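Hellcombe FAQ

Last updated Thursday, October 5, 2023

Hi, I'm Tamara Nistor, and I make Hellcombe, a turn-based strategy game you play in your browser. I get a lot of the same questions by email, so I've put the answers on one page. If you're stuck on something that isn't covered, write to me through the contact form. I read everything, but I'm slow on weekends.

THE BASICS

What kind of game is it?

You run a small mining town at the bottom of a valley that has gone very wrong. During the day you build, trade and send people out to look for supplies. At night things come down from the hills and you fight them off on a hex map, one turn at a time. If you liked the old tactics games where losing one good archer could ruin your whole evening, you'll feel at home (sorry in advance about your archers).

Is it free?

Yes. The whole campaign is free and so is skirmish mode. There's a supporter pack that gives you extra banners and a different color set for your town, and it doesn't change anything in combat. I've been asked many times to sell resource packs and the answer is still no.

Do I need to download anything?

Nope. It runs in any current desktop browser. You'll need an account if you want your saves kept on the server, otherwise they stay in your browser and will vanish if you clear your site data. Please, please make an account before you get deep into the campaign. I can't restore a local save.

Does it work on a phone?

It loads, and that's the nicest thing I can say. The hexes are tiny and the build menu covers half the map. Tablets are fine in landscape. I'm working on a proper phone layout but I don't want to promise a date.

Is it multiplayer?

Only in the sense that there's a shared market and a weekly ladder. You can't attack another player's town. I tried it in the first test build and everyone woke up to a pile of ash, so out it went.

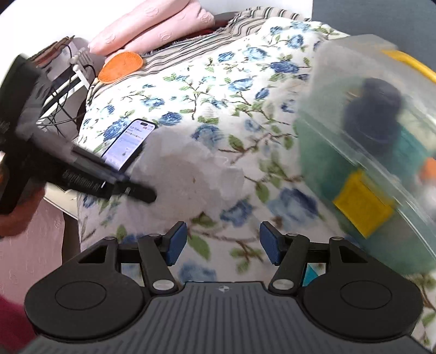 Blue roses on the duvet, blue pads on the gripper.

GETTING STARTED

Which founder should I pick?

For a first run, take the Surveyor. She sees further on the map and her scouts come home more often. The Smith is strong but he eats through your iron, and if you don't know where the iron is yet you'll be broke by the end of the first week. The Chaplain is my favorite, but she's really for people who already know how morale works.

What should I build first?

Well, then woodshed, then a second farm. I know the watchtower looks tempting! The first night is always easy and your starting militia can handle it from behind the carts. Put the tower up on the second day and place it on the north side, where the road bends.

How do I get to Osasska?

Osasska is the second region, across the river. You need the ferry repaired, which takes rope from the market and a carpenter at level two. Once the ferry's working, talk to the boatman during the day phase. If you only visit him at night he'll give you the same line over and over, and half my mail is from people who think that's a bug.

Where is the Sotelo mine?

East edge of the starting map, behind the marsh. It won't show until a scout ends their turn next to it. You can dig there right away, but I'd wait until you have lamps. Without lamps your miners have a chance of getting lost every shift, and lost miners count against morale even if they turn up later.

Can I move buildings after I place them?

Not for free. You can dismantle a building and get half the materials back, then put it up somewhere else. Roads and fences give you everything back, so experiment with those as much as you like.

COMBAT

How does turn order work?

Everyone has a speed number and the highest goes first. Ties go to the defender. Heavy armor takes your speed down, and so does mud, which catches people out in the marsh fights. You can hover over any unit to see its current speed with all the changes listed.

Why did my shot miss at 95 percent?

Because five percent is a real number, my friend. The dice aren't weighted for or against you. I did look into this after a long thread on the forum, and I ran the attack code overnight to check the results against the displayed odds. They matched. If missing drives you crazy, switch on Steady Hand in the options, which drops the randomness and gives you average damage on every hit.

What does Brace do?

A braced unit gives up its attack and strikes first against anything that moves into its hex range before its next turn. It's the best thing your spearmen can do and almost no new player uses it. Try bracing two spearmen on either side of a gate with an archer behind. You'll get through most early nights without losing anyone.

Who or what is the Molen?

I don't want to spoil it! The Molen shows up late in the campaign and you'll hear it before you see it. All I'll say is that fire doesn't work, so stop spending your oil on it. Bring people with hammers and keep them spread out.

Can my people die for good?

On Normal and Hard, yes. On Story they're wounded and sit out the next two nights. You can change difficulty between chapters but never in the middle of one.

Why can't I retreat?

You can, but only from hexes on the map border, and only if no enemy is right next to you. If you're defending the town itself there's no retreat at all, and the button goes gray. Check which kind of battle you're in before you send everybody charging up the hill.

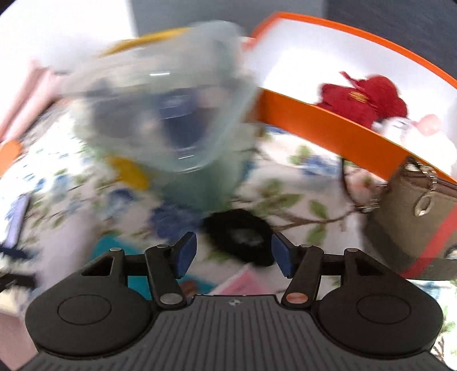
THE MARKET AND THE LADDER

How are market prices set?

By players, mostly. Every town sells into the same pool, and the price of a good goes down when a lot of it comes in. There's a floor so that grain never becomes worthless, and a ceiling on medicine so new towns aren't shut out. Prices refresh at the start of each of your day phases, so if you see something cheap, grab it before you end the day.

Can I trade directly with a friend?

You can send gifts once both of you have a trading post. There's a limit of 20 units per delivery. It used to be unlimited and people made second accounts to feed their main one, which spoiled the ladder for everybody else.

How does the weekly ladder work?

Each week everyone gets the same map and the same founder, and you play as many nights as you can survive. Your best attempt counts. You can restart as often as you like and it won't hurt your rank. The longest ladder run so far is 315 nights, which I truly did not plan for — the night counter only had room for two digits, and I had to fix it while that player was still going.

What do I get for placing well?

A banner for your town and your name on the board until the next reset. That's all. I like it being low stakes.

When does the next season start?

November. There'll be a new ladder map with a frozen river, and you'll be able to cross it on foot if you're willing to risk the ice. The campaign isn't affected by seasons at all, so take your time with that.

ACCOUNTS AND PROBLEMS

I forgot my password.

Use the reset link on the login page and check your spam folder. If you signed up with an address you no longer have, write to me with your town name and the rough date you joined and I'll see what I can do.

The game is stuck on the loading screen.

Nine times out of ten it's a browser extension that blocks scripts. Try a private window first. If it loads there, switch your extensions off one by one until you find it. If it still hangs in a private window, send me your browser version and whatever the last line under the loading bar says.

My save says "out of date." Is it lost?

No, don't panic! It means the save was made before the last big patch. Open it, click Convert, and wait a minute or so. The converter keeps your town, people and supplies, but a battle in progress will start over from its first turn.

Can I play offline?

Only skirmish mode, and only after you've loaded it once with a connection. The campaign checks in with the server at the end of each day.

Can I stream it or make videos?

Please do, and you don't have to ask. You can run ads on them too. If you've made a guide, send me the link and I'll add it to the community page.

Can I help translate it?

Yes! All the text sits in plain spreadsheet files. Write to me and tell me which language you want, and I'll send the files over along with the list of names that should stay as they are. The Osasska dialogue is the hardest part, with all the boatman's old proverbs, so you may want to leave that one for the end.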